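Student Projects > Social Research Methods > Final Reports

What a Small-Town Paper Says When Somebody Dies: Reading the Clirkham Death Notices

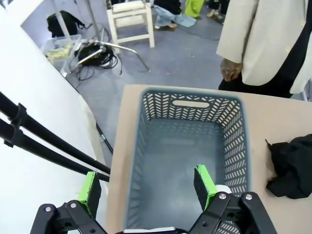
I'll admit I picked this topic a bit sideways. Everyone else in the course was doing surveys, and I really didn't want to chase people with a clipboard, so I went looking for something already written down. The Clirkham library keeps bound copies of the old local paper, the Flidcombe Advertiser, and when I opened the 1965 volume I got stuck on the death notices for an entire afternoon. They were so short! A name, a street, "after a long illness," the time of the funeral, and that was it. My grandmother's notice a few years ago ran to most of a column and mentioned her lemon slice.

So my question was pretty simple. What did families in one small town think needed saying when somebody died, and how has that changed?

How I did it

I read two batches of notices, one from 1965 and one from the past year, 58 notices all up. The older ones came from the bound volumes, which you can't borrow or photocopy because the spines are going, so I typed them out at the desk by the window. The newer ones came from the Nkuna Funerals website, which is where most Clirkham families put them now that the paper only comes out monthly. I wrote to Nkuna first to check they were happy for me to read through them for a class project, and they were lovely about it.

For coding I used Fustico, the free program the department has us on for text work. You paste in the notice, highlight a phrase and give it a label. I started with a great big messy list of labels and boiled it down to these: work, family, church, clubs and sport, illness, hobbies, personality, and instructions (flowers, donations, where to park). Fustico crashed on me once and ate a morning's labels, so I did that lot twice. The second go didn't match the first perfectly, which was a useful little fright, and I went back and tightened up what I meant by "personality."

I've left out every name from this report. The notices are public, but Clirkham is small and plenty of the families are still here.

What I found

The older notices are mostly about where a person belonged. Married women nearly always appear under their husband's name, Mrs and then his initials, and in 23 of the notices I couldn't work out the woman's own first name at all. I found that hard going, to be frank. You'd get a lifetime of somebody and the only thing she did in print was be the relict of a butter factory foreman. Men got their job and their lodge. Church turned up everywhere, usually as the place of the service and sometimes as a line about the choir or the Sunday school.

Illness was interesting. In 1965 it's "suddenly" or "after a long illness" and never anything more specific. The recent ones will often name the disease, thank the palliative care nurses and ask for donations to a research fund instead of flowers.

And then there are the hobbies. The recent notices are full of them — caravans, quilting, a footy team that never won anything, a particular spot on the river. Only 3 of the older ones mention anything a person did for fun, and two of those are lawn bowls (the third kept canaries). I don't believe for a second that people in 1965 had no fun. I think the paper charged by the line, and a family had to decide what was worth paying for. The advertising rates are printed inside the front page, and they weren't cheap.

Pets show up as survivors in the new ones, too. I had no label for a kelpie, so the kelpie went under family.

Problems with it

It's one town and one funeral home, and people who use a different firm or don't put in a notice aren't here. I also can't properly separate a change in feelings from a change in price, because a website notice can be as long as you like. If I did it again I'd add a batch from the eighties, when the paper was still weekly but the lines were cheaper — that would help a lot in telling the two apart. I'd also get a second person to label some of them. My marker said the same on the draft, fair enough.

I'd love to talk to someone who took the notices over the phone at the Advertiser as well. The wording in 1965 is so alike from one to the next that I wonder how much came from the family and how much from whoever was on the desk. The form they filled in might still be in a box somewhere, and the library has said I can look through the uncatalogued shelves in June.

Filed under: Student work, Local history, Newspapers

We use cookies to remember your settings and see which pages get read. By staying on this site you're agreeing to our cookie policy.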